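Emside Community Dining Program
Progress Report to the Funder, Apr 6, 2020

The program served 580 meals during the reporting period, against a target of 500. Rohani Sitompul continues to manage the kitchen schedule, and food costs remain within budget.
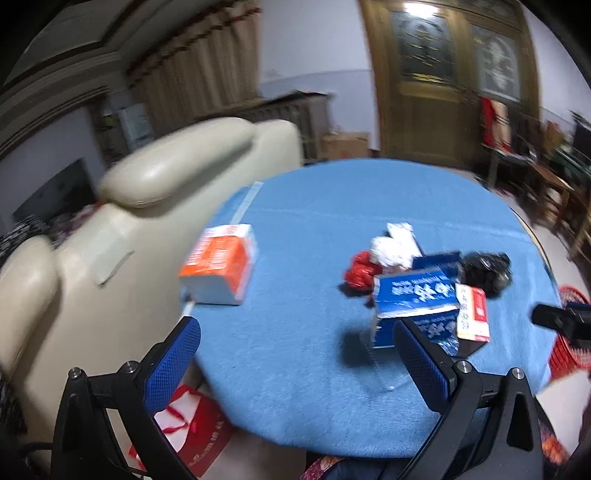

Round table with light blue cloth.

Home delivery now reaches 31 households — 20 of them new to the program. Watitz has agreed to hold its packaging prices through the end of April. A revised budget will follow under separate cover.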